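Household Storage and Sorting
Unit 4 handout: Open Bins and What Goes in Them
Instructor: Usa Kaewmanee

Read this before the workshop session. The reading from Drakos (the chapter on shared supplies, photocopied in your packet) covers some of the same ground but spends more time on shelving. For the workshop you need the bin material.

1. Terms

An open bin is any container with four sides, a floor and no lid that stays in one place while things go in and out of it. A tote is carried. A drawer slides. The difference matters because people fill them differently. A drawer gets closed, so its contents have to stay below the rim. An open bin has no such limit, and things pile up in it until somebody decides to empty it.

Small mixed goods are the items that don't belong to a set: single toys, holders, caps, clips, spare parts, things that came out of a pocket. In the Dondell survey you read for Unit 2, most of what ended up in household bins fell into this group.

2. Depth and wall height

A bin with tall sides keeps things from rolling out, and it also hides them. If you have to lean over the rim to see what is on the floor of the bin, it is too deep for small mixed goods. Use it for larger items, or keep the contents to a single layer.

Color makes a difference as well. On a gray floor, a bright item shows up right away and a dull one can be missed, even when there is very little else in the bin. Old bins are harder still. Scratches and stains break up the surface, and a small object with a mottled finish can pass for one more mark. Check the area close to the walls before you call a bin empty.
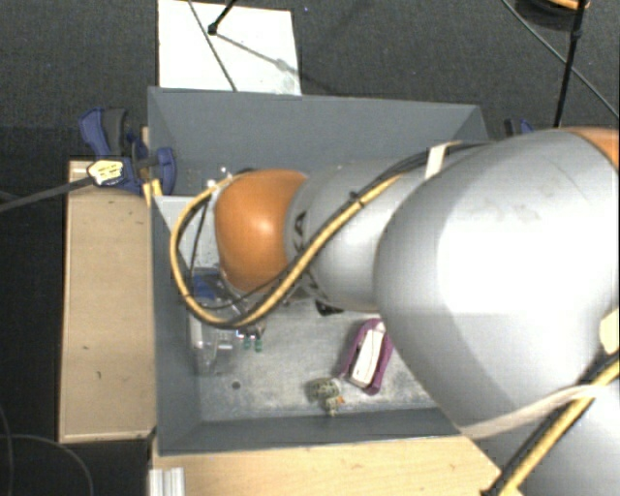
The same goes for corners. When you clear a bin by hand, start at the far wall and work toward yourself, then run your fingers along the near wall last. Students tend to skip the near wall. It is the side they are standing against, and they look over it.

3. Long items and short items

Long, narrow items such as pen holders, trays and cases usually come to rest at an angle. Straighten them against a wall if the bin is going to stay in use. A long item left on a diagonal takes up more floor than it needs, and small things collect on either side of it.

Figurines and other small toys should go in a cup or a small box inside the bin. Achilleas Drakos recommends a separate bin for toys. That works in a classroom but is more than most homes have room for — a cup is enough.

Anything made to hold something else should be checked before it is put away. If there is an insert or liner, decide whether it stays with the holder. In this course it stays unless it is damaged.

4. Procedure for the workshop

Each pair will be given one bin and 19 minutes. Empty it onto the table, group the contents, wipe the floor of the bin, and put back only what belongs there. Write your groups on the sheet before anything goes back in. Pairs that finish early should swap sheets with the next table and see whether they would have grouped things the same way.

Scuffs in the floor will not wipe out and you don't need to try. Loose dirt should be gone.

The Wullon bins in the cabinet are for the evening section. Please leave them where they are.

5. For your notebook

Pick one open bin at home or at work. Write down what is in it, how long you think each item has been there, and where each one should go. One page is plenty. Bring it to the next meeting along with your packet.

Grading: the sheet counts for 40 points and the notebook page for 36. Late pages are accepted up to the start of Unit 5.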